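Search this site
Search
Jan 27, 2026
Posted by the author in Home, Clearing out

Slippers, bin liners and the bedroom floor

The bedroom is the last room on the list. The kitchen and hall were finished before Christmas, and the loft is waiting until March, when it will be warm enough to sit up there with a torch and a box. The bedroom has carpet, a mirror, too many shoes and very little storage, so I have treated it as a separate job with its own rules.

The first rule concerns footwear. Anything worn outdoors is judged on the sole and the heel. Anything worn indoors is judged on the lining. A slipper with a sound sole and a flattened lining has stopped doing its work, as the lining is the part that traps air and keeps the foot warm. Fleece lining compresses under the ball of the foot first, then under the heel. Press a thumb into it at the toe and again at the ball. If the two feel much the same, the slipper has some life left. If the second feels like the back of a carpet tile, it has gone.

Washing helps less than people expect. I put a fleecy pair through a cool cycle in a pillowcase last year, with a small amount of wool liquid and no softener. The colour came up well. The pile at the toe recovered a little with a stiff brush, and the pile under the heel did not recover at all. Drying took 2 days on the rack, and the insoles had curled slightly at the sides by the end of it. I would do it again for a pair that was only dirty. For a worn pair it is wasted effort.

The second rule is that used slippers do not go in the charity bag. The shop in Endosbridge takes shoes in pairs, tied or banded together, but asks people to leave out slippers and anything else with a soft lining that has been worn. The textile bank at the Turkard car park takes paired shoes too, and its notice says the same about slippers. The recycling centre at Barua will accept them, but only in the general waste skip, so there is no gain over the bin at home apart from the drive.

That leaves the bin, and the bin needs to be suitable. The one I used in the bedroom for years was a narrow wicker thing that held tissues and very little else. It could not take a liner properly because the weave snagged the plastic. For clearing out, a plain round bin with a smooth rim is much better. The liner should be large enough to fold over the rim all the way round with a good margin. I use a 20 litre Jiltow liner in black — the white ones are thinner and tear on buckles.
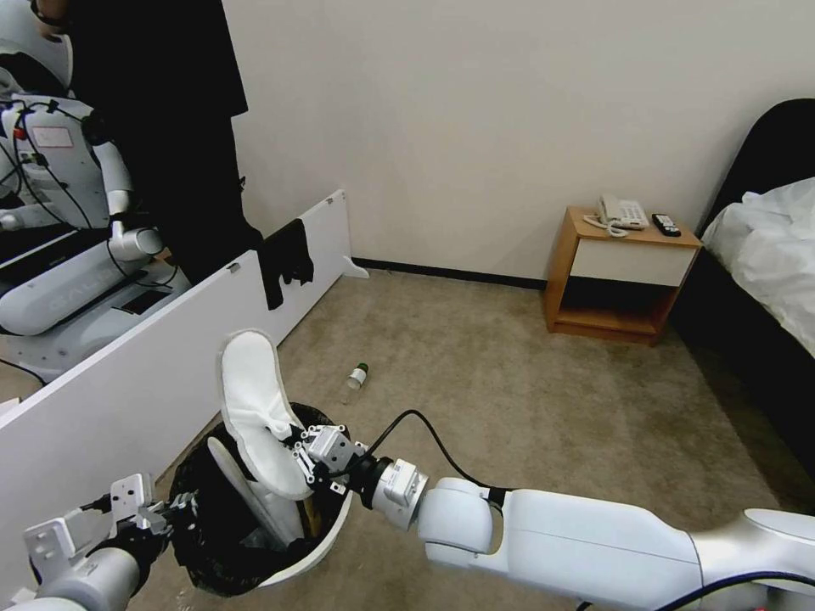 Both slippers of a pair should go in together. It sounds obvious, but I have found odd ones under the bed months after the other was thrown out, and a single slipper then gets kept on the theory that its partner will appear. Fleece is bulky for its weight, so one pair can fill a small bin before there is much in the bag. Push them down, toe first, and there is usually space on top for the lighter rubbish.

Keep the bin on the floor next to whatever is being sorted, and move it along as you go. Carrying things across the room to it gives you time to change your mind. I did the floor by the wardrobe in one go and the space under the bed in another, with about 3 liners used in total.

The remaining problem is the skirting board, where dust collects behind anything that stands close to the wall. The crevice tool reaches most of it. The carpet edge needs a damp rubber glove dragged along it towards you, and then the vacuum again. I have done two walls so far and the bag needs changing.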